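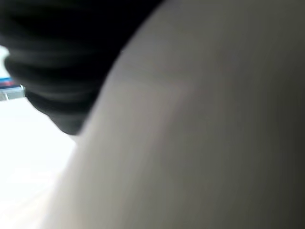
Chapter 7
When Part of the Job Moves to a Machine

Housekeeping is among the largest employers in any hotel town, and for a long time it was also among the least changed. A room attendant in Gultbridge in June strips beds, carries linen, wipes surfaces and makes beds again, much as attendants did 40 years ago. The sheets are lighter now and the carts roll better. The order of the work is the same.

This chapter looks at what happens when some of that work is given to a robot. Our main case is the Beaulieu, a hotel with 300 rooms, where management began a trial of humanoid robots for bed work. We will follow the trial from the side of the staff. Chapter 8 returns to the same hotel and looks at cost.

Jobs and tasks

A job is a bundle of tasks. When people say that a machine "takes a job," they usually mean that it takes over one or two tasks in the bundle. The rest stay with the worker, and new ones are often added. Before the trial, the housekeeping office at the Beaulieu wrote down every task an attendant did in a normal shift and arrived at a list of 23. The robots were to be tried on a few of these, all to do with linen.
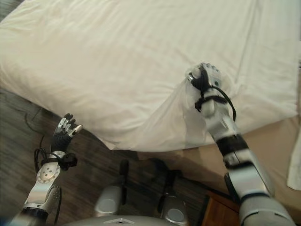 Figure 7.1 A robot grips a sheet at the side of a bed.

Cloth is hard for machines. A box keeps its shape when it is picked up, but a sheet folds, slides and bunches, and it never lies the same way twice. An attendant feels where the hem is without looking. A robot has to find the edge, close its fingers on it and pull with the right force – too little and the sheet stays put, too much and the far corner comes loose.
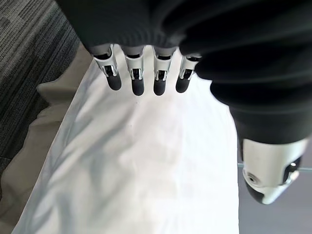

What changed for the staff

The first change was in the body. Attendants in the trial group reported less bending and fewer sore wrists at the end of a shift. Several also said they were more tired in another way, from watching and waiting.

The second change was in pay grades. The supplier, Cana, trained 10 attendants to start the robots, stop them and report faults. The hotel's owner, Bruriretti, at first treated this as part of the old job. The attendants asked for a separate grade, and after two months of talks they got one. 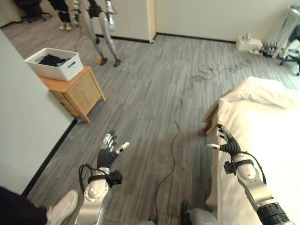

The third change was in pace. Attendants had always set their own order of work within a floor, doing the worst room first or last as they liked. With a robot on the floor, the order was fixed in the morning at 8:30 and was hard to alter later. Some workers did not mind. Others named it as the thing they disliked most about the trial, ahead of any worry over losing hours.

Terms used in this chapter: task, job bundle, pay grade, pace of work.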